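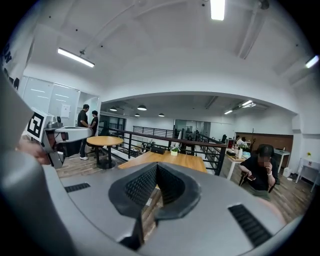
Handheld gripper rules: what do you actually enforce?

torque_and_regret
We run two-person demonstration sessions with handheld grippers in regular office space. Inherited a rulebook from whoever had this job before me. It is 90 clauses long and I'm pretty sure clause 14 was written by someone who got pinched. I'm supposed to cut it to one page by the end of the week. Which rules do you enforce, and which ones just live on the wall?

bench_goblin
Marker block checked before every session. Seated square, no smudges, no tape across the black squares. We lost an entire November to a block that had been rotated a quarter turn and put back by somebody helpful. 1,396 recordings. They're still on the server because deleting them would mean admitting it.

softstop
Clear the walkway. If there's a railing or a stair opening near the table, whoever is holding the gripper stands with their back to a wall, period. People watching the jaws do not watch their feet.

mildly_calibrated
Disagree with the wall thing. You put the operator's back to a wall and now the spotter has to stand on the stair side. Congratulations, you've moved the accident to the person with no equipment to drop. Tables go away from the railing. If they can't go away from the railing, pick another room.

softstop
"Pick another room" says the man with rooms.

mildly_calibrated
I have two. One of them is a closet.

torque_and_regret
Our current version says "maintain safe distance from edges." No number. I assume the author wanted us to feel it.

nullspace_nan
Bystander consent. Put it at the top, above all the hardware stuff. In an open-plan office you will record people on the far side of the floor who have never heard of your project. They're standing around a table talking about lunch and now they're in the data. We post a sign at each entrance and blur faces before anything leaves the building.

bench_goblin
Blurring is fine. Signs are decoration. People walk past a sign every day for a year and then ask when you put it up.

nullspace_nan
Then tell them out loud. It takes ten seconds. Our rule is that the spotter announces start and stop, and anyone who doesn't want to be in it gets time to leave. And if somebody says no, you wait. You don't "angle it away." Those lenses see everything but your own ears.

pad_life
Jaw pads. Nobody has mentioned jaw pads. Textured pads get wiped between sessions and swapped on a schedule. Ours is 1,000 closes and then they go in the bin, no debate. We used to go by feel. One operator's feel came to 3,071 closes on a single pair, which he defended in writing.

torque_and_regret
What are you using? We got a box of Lemico pads and a box of Tanabe pads and the two factions here no longer eat together.

pad_life
Whichever. Don't mix them on one tool. One brand left and one brand right is how you get a cup that drifts sideways on every grasp and a very confused person training the policy.

lowercase_dave_not_dave
unpopular opinion, a one page rulebook is a mistake. you'll cut the boring stuff and the boring stuff is what auditors read. keep all 90, put a one page card on top.

torque_and_regret
The problem is that people sign the 90 without reading it. I know because clause 61 refers to an appendix that doesn't exist and I've got a drawer full of signatures.

lowercase_dave_not_dave
ok clause 61 is pretty bad

softstop
Vents. Don't let people wrap a palm over the vent slots if your tool has them on the housing. We put that on the card after the Skasteck pilot, where everybody held it like a sandwich.

mildly_calibrated
Also phones. Spotter's phone goes in a pocket. A spotter on a phone is furniture.

bench_goblin
Some of us log session notes on the phone.

mildly_calibrated
Some of us say that.

torque_and_regret
Draft as of January 15, 2020:

Marker block checked and logged.
Tables away from railings and stairs.
Spotter announces start and stop. Anyone can say no.
Same brand of pads on both jaws, swapped at 1,000.
Vents clear.
Phones away unless logging.

Filtance wants a line about eyewear for the shared sessions. I left the bottom third blank for that.

pad_life
You forgot wiping the pads.

torque_and_regret
Wipe the pads. Added.

bench_goblin
"Unless logging" is going to be carrying that whole page. Thank you though.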